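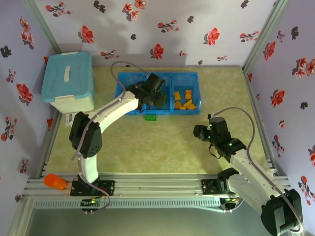 The Imhof residents' association will hold its winter household exchange in January 2019 at the Guvwood Hall. Members may bring up to 12 items each, clean and in working order. Small goods should arrive in a lidded box, such as the white one with the teal-blue lid, marked with the member's name. Over 72 households have registered, and tables will be assigned by the office on arrival.

Toys will be accepted this year, building blocks included, provided that sets are kept together in one bin.

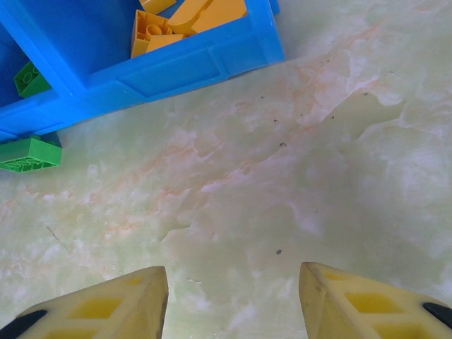 Taha Shawky has asked that unclaimed goods be held for 2 days before they go to Sturnmont, and the office has agreed.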